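Open day at the Veler kitchen lab: worth the drive with kids?

Posted by plinlow_parent, February 9, 2022

We're in Plinlow and I just saw that Veler is doing another open day at their Fendness building, the one with the robot in the kitchen. I have a 6th grader who's nuts about this stuff and a younger one who gets bored fast. Has anyone been? How close do you get, and is it a real demo or just a guy with slides?

3 replies

fendness_fran

We went to the one in August and I'd go again! There's maybe five minutes of slides and then you're in the kitchen with it. When our group went in it was working with water bottles at the counter, right next to the fridge with the freezer drawer pulled all the way out. 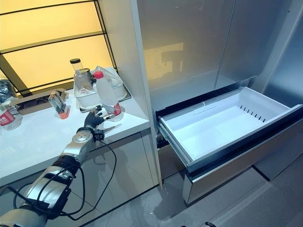

My kids had a million questions and the staff were really patient with them. It's slow, so tell your younger one that before you go. Mine wanted it to go faster and then got totally hooked on watching the fingers (so did I, to be fair). They run small groups, and we got 2 turns in the kitchen because the line was short after lunch. 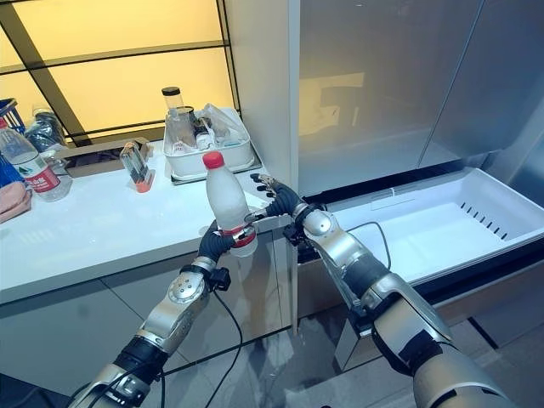 Left hand on the bottle, right hand open beside it.

If you can, stand on the counter side. You see both hands from there, and the big yellow window makes it nice and bright. Parking is free behind the building but the lot fills up early.

mr_sekiguchi_fan

its ok. long line when we went. the sign in the lobby said 1,442 visitors that day and it felt like all of them were ahead of me. the Sekiguchi hall across the street has snacks

bolt_and_nut

I've gone two years running, so a little more on the demo itself. What I liked best was seeing the arms do different jobs. One had the bottle up by the edge of the counter and the other was hooked over the rim of the freezer drawer, and I stood there way too long staring at it.

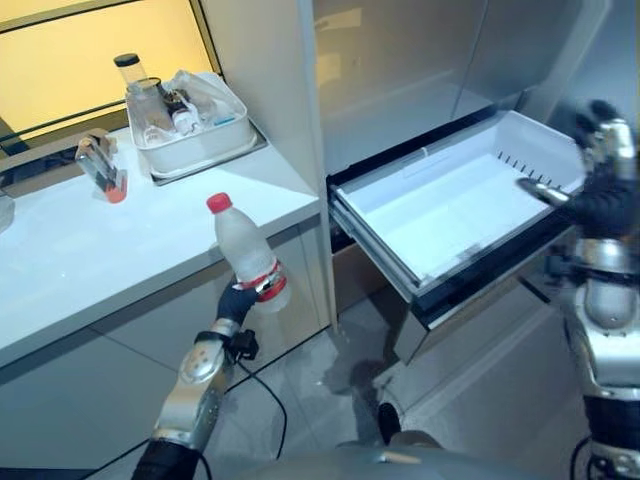
Anyway, your 6th grader will want the workshop upstairs too, where they let you take apart an old gripper. Sign up for that at the front desk as soon as you get in. Last slot was at 4 when I went, and they don't hold places. Strollers have to stay in the lobby, and bring a sweater, they keep that place cold.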